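**Monthly gripper check, Lirnus hand units, November**

Do this before anything is picked up, please, and write the comments out in full — a bare tick tells the next person very little.

- [x] Pivot screws snug on both sides. *Nipped up by hand, all fine.*
- [x] Blue pads seated, ridges not worn smooth. *Lovely condition on unit 69.*
- [ ] Jaws release when the handle is let go. *FAIL, unit 85. See below.* 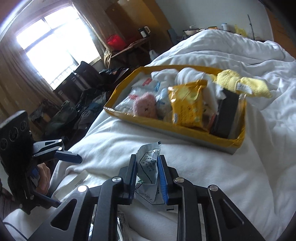
Unit 85 stayed shut on me twice in one morning, and the second time it had the side of my thumb in it. No harm done beyond a pinch and a rude word, but I'd like us all to take it seriously. It seems to be worst on thin, slippery things, so crumpled foil packets like the silver one between the pads should wait until the Fonseca return spring has been changed. Soft toys and towels gave me no bother at all, bless them.

- [x] Free hand kept clear of the jaws while closing. *Me included, from now on!*
- [ ] Full open and close, 30 times, nothing held. *Unit 85 managed 21 before it dragged.*
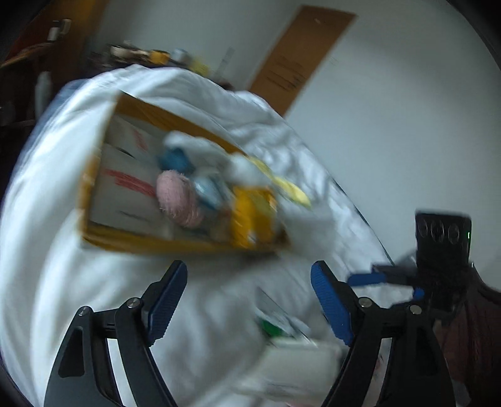
I did the count again after a cup of tea, in case I'd been squeezing unevenly, and it dragged again, a little earlier if anything. It's now in the Biltness case with a red tag on it, so do leave it there.

- [x] Fault logged in Stinulow, entry 121.
- [ ] New spring fitted and the 30 cycles repeated. *Waiting on the part.*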